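Review: Dobre cable dress kit for small robot arms
By Mwanaisha Masanja
6 July 2023

I bought this kit for our picking cell in Nivbridge, and I paid 515 dollars with the shipping. I write this review for people who must make a budget for a robot arm and forget the small parts, as I did in my first year.

What is in the box: a set of ties, two sleeves, holders with screws, and a paper guide. The guide is short and the drawings are too small. I needed nearly 6 hours for the first fitting. The second arm went faster.

Our work is bin picking with mixed items, so the wrist turns a lot and goes low inside the bin. For this work the length of the loop is the most important thing. If you make it too short, it pulls on the connector. If you make it too long, it hangs in front of the gripper and can hide the items from a fixed camera. I prefer a little too long. In our bin we have things like a clear bottle on its side, a scraper, two bowls one inside the other and a piece of fruit, and the yellow cable and the black ones make a wide loop next to the orange wrist of the KUKA. 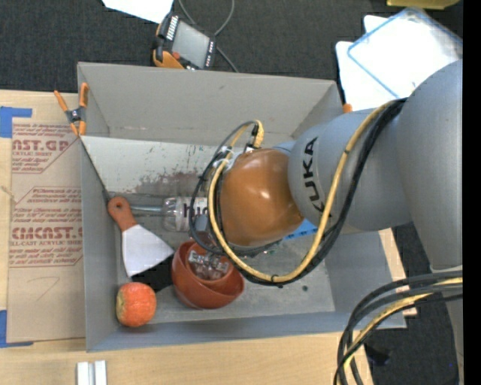

Price and what to plan

The Clumden kit costs 700 and has better holders, but the delivery was not before September. Bramholm sells single holders for 42 each, a good choice if you only repair. Please put also spare ties in your plan, and one afternoon of stopped work for each arm.

I give four stars from five. I take one star away for the guide. I would buy it again for the second cell, if the price stays the same.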